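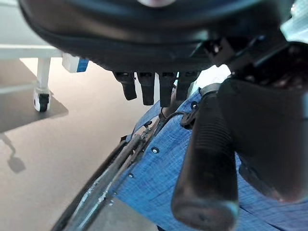

Keep the paper bus timetable, one reader wrote to me after my last column, and throw out everything else if you must. I have been thinking about that note ever since, partly over coffee and partly at the stop on Pesten Street, where the 181 goes by on its way to Caruso Square.

Print this article | E-mail this article

I do use my phone for buses, and I like it fine. But a sheet of paper behind plastic does something for a neighborhood that a screen in a pocket can't quite manage. Strangers lean in over it together. Someone runs a finger down the Sunday column and reads it out for the whole bench, and before long you're hearing all about a sister in Ginia and what she pays for tomatoes (too much, it seems, even in July).

The city would like to take the sheets down for good and save a little on printing. I understand that - money is money, and I pay my taxes with the usual grumbling. Still, I'd gladly trade the glossy Gramell Transit magazine, all the copies of it, for a plain timetable at every stop.
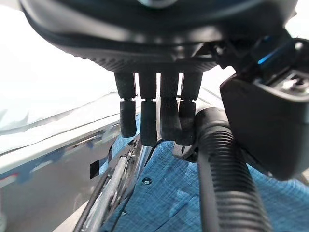 Dark fingers, side by side, over a blue surface.

My own stop lost its timetable last winter, and I miss it more than I expected to. People stand farther apart now, each of us looking down. When the bus is late we find out separately, and we sigh separately too. Put the sheets back up, please, and print the numbers large enough for those of us who left our glasses on the kitchen table.

E-mail this article to a friend | Print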